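Irkura House

Irkura House is a hillside dwelling and weather station in the Vorka valley, built into an old slate quarry at 2,687 feet. I've been writing up mountain buildings for this wiki for a while, and I'll admit this one is my favorite, so forgive me if I go on a bit.

The design came from the Tamihana studio, which won the job with a very simple drawing: a long, low bar pushed into the quarry wall, with only its south side showing. The rock does most of the work. It blocks the north wind, holds the day's warmth, and carries one end of the roof (the other end sits on 8 concrete fins, and yes, I walked along and touched every one).

Inside there are 2 levels. Sleeping rooms are up top, tucked against the stone, and the lower floor is one big shared room with the kitchen at the east end, where the morning sun comes in.
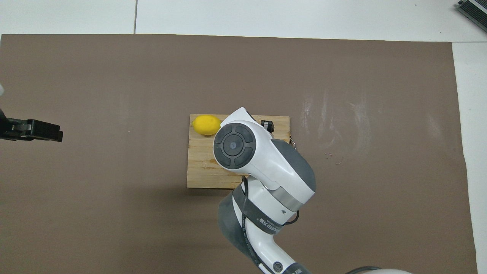 Getting the materials up there was the hard part. The access road closes with the first snow and doesn't open again until May, so the builder, Fudivetti, had the wall panels made down in the valley and hauled up over a single summer. The finished floor area is 3,336 square feet -- bigger than it looks from the trail, where all you really see is a line of glass and a turf roof.

The roof was replanted once, after the first grass mix dried out. I like the new one better, it's scruffier and has more moss in it.

See also: Earth-sheltered buildings; Quarry reuse; Vorka valley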